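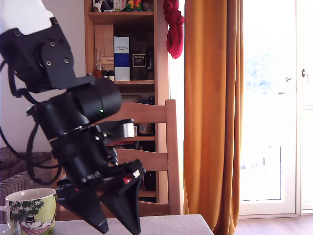 **Unit 4: Reporting a violent incident in its first hours**

Students should read this handout before the seminar and bring a printed copy of the Faltport case papers.

### Background to the case

The Faltport case concerns a stabbing at a bus station in which 3 people were hurt. The Basedton newsroom published its first report 16 minutes after the emergency call. That report gave the number of injured as four and described the attack as terrorism. Police had used neither the figure nor the word. Both were corrected the same evening, but the original wording had by then been copied by other outlets.

### Points to note

- An arrest is not a charge. The report must state which of the two has taken place.
- The opening of an inquiry by a specialist unit does not establish motive.
- Figures for the dead and injured are attributed to a named source, with the time at which they were given.
- Accounts from witnesses are kept separate from statements by the police or a court.
- A suspect's nationality or legal status is included only where it is confirmed and relevant.

### Reading

Nedeljković, chapter 4, on attribution and the use of agency copy. The section on court reporting will be covered in January.

### Written task

Using the Patix archive, compare the first and final versions of the Faltport report. Submit 600 words. Quotations from the case papers are excluded from the count.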